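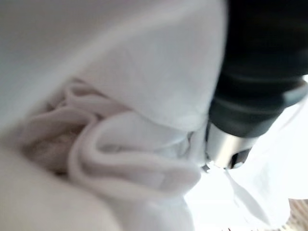
Frøydis Berge held that a campsite should be judged by how far one walks to the tap at three in the morning, and by that measure she considered Mellen the finest on the lake. The remark appears on the back of the site's map, under the opening hours of the shop, and remains the closest thing Mellen has to a motto.

Mellen is a lakeside campsite and holiday park on the eastern shore of Ilesau, a long, shallow lake known for its perch and its wind. It has 230 pitches, of which 31 are open all year, along with a row of rental cabins, a sauna, a shop and a jetty. The nearest village, Andora, lies 700 metres up the hill and is often described in the park's leaflets as a gentle stroll away. The leaflets describe the journey back.

History

The land was a hay meadow until Vilja Pelkonen inherited it along with a tractor that did not run. She let fishermen pitch tents by the water in exchange for part of the catch, an arrangement that lasted until she grew tired of perch. Fees in money were introduced the following summer. The first wash house had one shower and a rota, and copies of the rota are still sold in the shop as tea towels.

Under Pelkonen's niece, Lempi Leinonen, the park took in caravans, laid gravel roads and numbered the pitches. Numbering began at the jetty and again, by a second party, at the gate. The two series met near the playground, and there are two pitches numbered 58 to this day. Guests booking either are advised to arrive early.

Layout

The park is divided into three areas. The Shore is reserved for tents and is popular in calm weather. The Meadow takes motorhomes and has electric hook-ups, drainage and a view of other motorhomes. The Pines holds the cabins, which sleep four people who know one another well. Bed linen may be hired at reception, and cabins are handed over at four in the afternoon.

The sauna stands apart on a spit of rock. A proposal to move it closer to the car park drew 3000 signatures against, a striking figure given the population of Andora.

Events

The season closes in September with the Mudaliar, a rowing race to the far shore and back named after the boat that came last in the first one. Handicaps are awarded by the previous winner, and few people have won twice. Kerttu Vainio has done so, having given herself a generous head start on the second occasion. The rules were later amended.

Reception

Reviews tend to praise the sunsets, the quiet and the cinnamon buns, and to complain of the wind. One travel guide called the park "unspoilt", a word the owners took as a comment on the wash house, which was rebuilt soon after. It now has twelve showers and underfloor heating — the rota was not renewed.

See also

Camping on Ilesau
Andora (village)
Lake saunas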